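Handheld demonstration working group, Wovbridge site
Minutes, September meeting, 10:00
Chair: Erasto Mfinanga

1. Previous minutes
Accepted with one correction: the Skonport totals were entered twice.

2. Collection status
Wovbridge has logged 2,148 demonstrations, of which 1,459 passed trajectory checks. Most rejects were tracking dropouts at the start of the motion. Skonport to resend its rejected set with timestamps.

3. Remote control comparison
Prorkanlow ran the drawer task over the remote link. Operators took almost 8 minutes to reach a usable grasp. Agreed to keep remote control for the Long arm only and record desk tasks by hand.

4. Container tasks 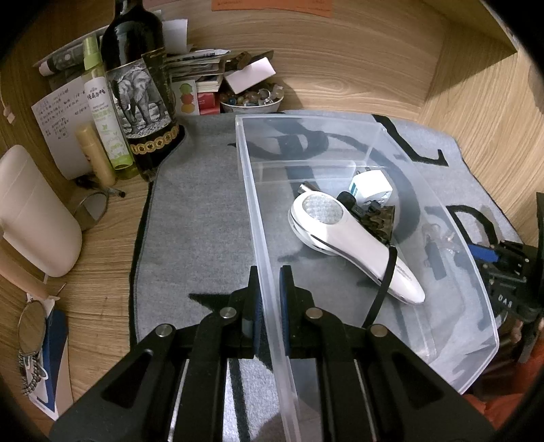
Grasp labels for open containers are to be split into wall grasps and content grasps. The current annotation tool treats both as "pick", and the policy confuses them at test time. A pinch with one pad outside the wall and one inside, as on the clear plastic box with the adapter and cord in it, is to be labeled "wall". Transparent walls also give poor depth readings, so jaw width will be taken from the gripper encoder. Relabeling covers 7 task folders.

5. Actions
EM: circulate revised label sheet.
Skonport: resend rejects.
Prorkanlow: report link latency for the Long arm.

Meeting closed 11:15.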